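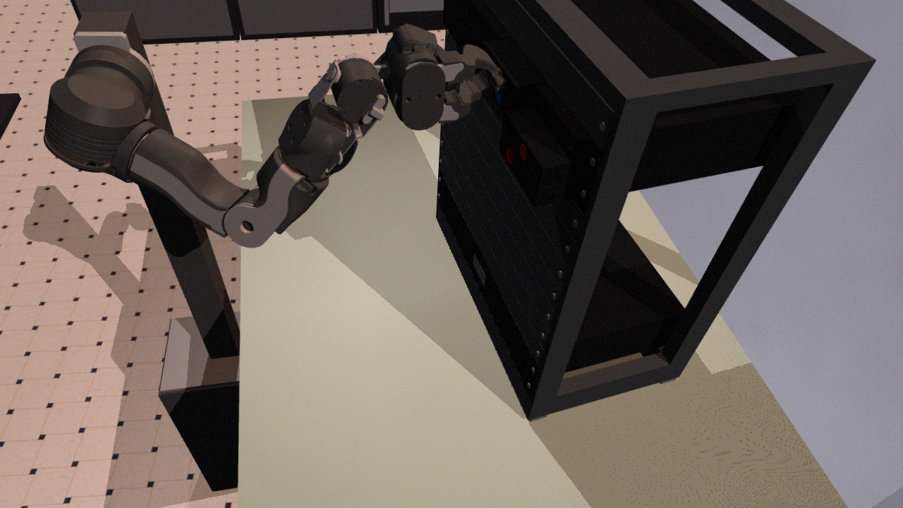
Hand and controller trials, simulation round

Before anything is bolted to the real arm at Podau, we run each hand against the rack task in simulation. The gallery covers the February runs and the repeat set that finished on July 23, 2021. We compared the Dovitz multi-jointed hand with the Broltance two-finger gripper, using the same arm and the same start pose for both.

Rack task, Dovitz hand
The arm reaches across the table from its column and brings the fingers up to the front of the rack, near the small blue part. The two round red pieces on the panel sit slightly lower than the hand. We logged 133 runs with this set-up. Most of the failed ones went wrong at the wrist, where the planner chose a pose it could not get back out of.

Controllers
Each hand was run with our own position controller and with Tatlı, which adds a force limit at the fingertips. Tatlı was slower to settle but pushed the rack out of place less often. We kept the limit at the same value throughout, so the lighter gripper may have been held back by it.

Totals
853 runs across both hands, of which 70 were thrown out because of a wrong joint offset in the arm model. The offset was corrected and those runs have not been repeated.

Still to do
Four camera positions need checking before the bench tests. Run logs are on the downloads page.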